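Play kitchen stuff taking over, what do you keep??
Forum: Small Spaces

yolandi_m
ok need opinions fast, kid naps till 2. We have SO much play food and dishes, one tub, lid hasn't closed since January. Half of it never gets touched. Thinking one set of dishes, a few foods, rest goes to Dodeo resale. Too harsh?

embla.a
Not harsh. Dump it all on a table first and sort there. I do dishes one side, food the other. Cups, bowls, pots stay, those get used every day here. Teh food is what breeds.

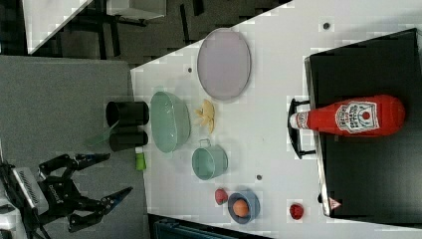
Anyway once it's spread out you see the doubles right away. Keep an egg, something red, something yellow, done. Kids don't need 70 vegetables.

prapaik
Disagree!! Food is the whole game at our house. Mine wants a full restaurant menu. I'd cut dishes before food, she serves everything out of one bowl anyway

embla.a
One bowl would start a war with my two lol

yoga_nair
Rotate. Half in the closet, swap when they get bored. Selling it gets you nothing, I listed a whole bag on Dodeo and got 122 views, zero offers

yolandi_m
ugh ok. Closet is full too tho

prapaik
then shoebox under the bed. Dont sell the food!

yolandi_m
Fine, food stays, extra plates go. Sorting at the table now, he's already stirring so wish me luck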